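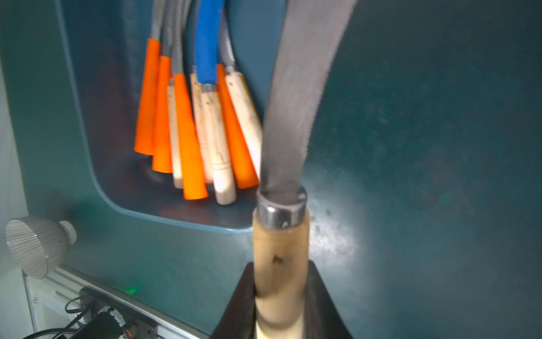
Diocesan Synod Delegation Received at Plilside

A delegation of the Fandden Diocesan Synod was received at the Bishop's residence in Plilside in December. The delegation consisted of 4 clergy and 3 lay members, and the meeting opened with prayer at noon.

The principal matter was the proposed union of the parishes of Widico and Ekwueme. Both have shared a priest for 2 years, and the Synod had asked that the views of each congregation be heard before any decree was prepared. Written replies were received from over 2000 parishioners and were laid before the Bishop in full. 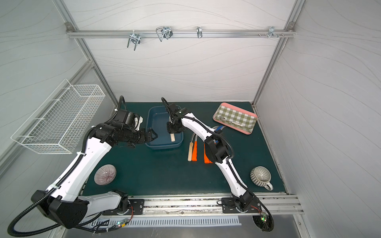 Two robot arms and a blue plastic tub.

The delegation reported that support for the union was strong in Widico. In Ekwueme there was concern for the early Sunday Mass and for the upkeep of the churchyard. The Bishop gave an assurance that both churches would remain open for worship and that the present Mass times would stand until Easter.

It was further agreed that the parish registers should stay in their own churches. The name of the united parish was left for a later meeting, as several replies had asked that both patron saints be kept.

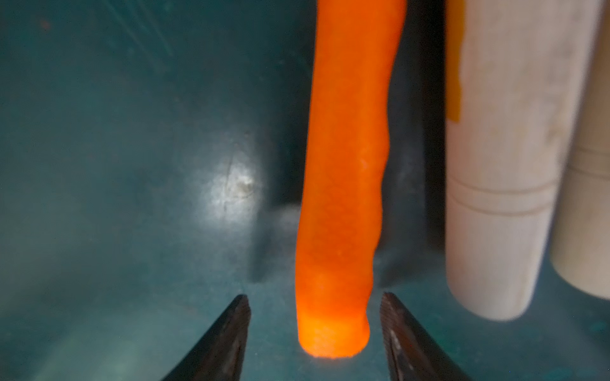
Peeled carrot, upright, with the lower end cut.

I had the privilege of attending as secretary to the delegation and am grateful for the courtesy shown to us. The minutes will be sent to all parish councils once the Bishop has approved them. Further comments may be handed in at either church porch before the end of January.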